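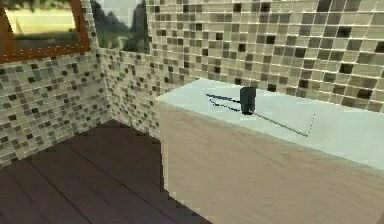 Club de marche Vever – le blog des adhérents

Septembre, par Jagadeesh Poojary

Bon, je vous avais promis un compte rendu de la boucle de Kamach et je le repousse depuis des semaines, alors allons-y. Je l'écris à six heures du matin avec un café, les mollets encore raides, et le chat du voisin qui miaule sous la fenêtre.

Pour ceux qui ne connaissent pas : la boucle fait 24 kilomètres, on part du parking Parkex (prenez le niveau bas, le haut ferme le soir et Ikhsan a failli y laisser sa voiture l'an dernier) et on rejoint la crête par l'ancien chemin des muletiers. Les premiers kilomètres sont traîtres. C'est plat, c'est à l'ombre, on papote, on se croit en pleine forme, et puis arrive la montée du col Shetty et là plus personne ne raconte ses vacances !

Au sommet le panneau indique 2 077 mètres. Ikhsan Setiawan soutient que le panneau se trompe et que son altimètre a raison. On en a débattu pendant tout le pique-nique. Je ne donnerai pas le résultat ici, il lit ce blog.

Parlons chaussures, vous êtes plusieurs à m'avoir écrit là-dessus. J'ai passé deux ans avec des modèles légers, type trail, en me moquant gentiment des gens en grosses tiges de cuir. Eh bien je suis revenu aux tiges hautes. Dans le pierrier après le col, j'ai senti ma cheville partir une fois, deux fois, et à la troisième j'ai remercié la vieille paire que ma sœur m'avait forcé à ressortir. Elles pèsent leur poids, elles mettent une éternité à sécher, les lacets sont d'origine et je n'ose plus tirer dessus. Mais pour de la caillasse, je ne change plus. Pour le chemin du canal ou la forêt, gardez vos baskets, vous serez très bien.
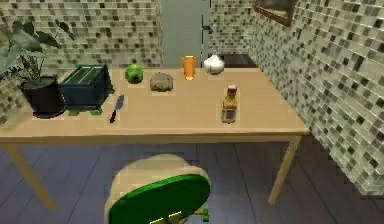

Côté ravitaillement, j'ai encore emporté beaucoup trop. Trois sandwichs, des abricots secs, un sachet d'amandes, du fromage qui a très mal vécu la chaleur du sac – mes affaires s'en souviennent. J'ai mangé un sandwich et les abricots. Le reste a fait 24 kilomètres sur mon dos pour rien. Par contre, l'eau, j'étais trop juste : un litre et demi, fini bien avant la source, et la source coulait à peine. Prenez deux litres et demi, même s'il fait gris au départ.

La descente se fait par le versant nord. Les balises jaunes sont effacées sur un bon morceau, surtout entre la bergerie et le pont. On a pris à gauche au lieu de continuer tout droit et on s'est retrouvés dans les fougères jusqu'à la taille, avec Ikhsan devant qui criait que c'était un raccourci. Ce n'en était pas un. Demi-tour, vingt minutes perdues, et des tiques à chercher le soir (regardez bien derrière les genoux, c'est là que j'en ai trouvé une).

Pour le retour, le bus 64 s'arrête en face du pont et remonte jusqu'au parking. Le dernier passe à 19 h, on l'a eu de justesse, en courant, avec les sacs qui ballottaient et le chauffeur hilare. Si vous êtes un groupe un peu lent, partez avant huit heures. On était 13 et il faut toujours attendre quelqu'un qui refait son lacet – souvent moi, je le reconnais.

La prochaine sortie sera plus tranquille, le tour du lac, dénivelé minuscule, idéal pour les nouveaux. Si quelqu'un a une paire de bâtons à prêter, dites-le en commentaire, j'ai tordu un des miens dans le pierrier et je n'ai pas encore eu le courage d'en racheter.

Contact – © Club de marche Vever, tous droits réservés – Haut de page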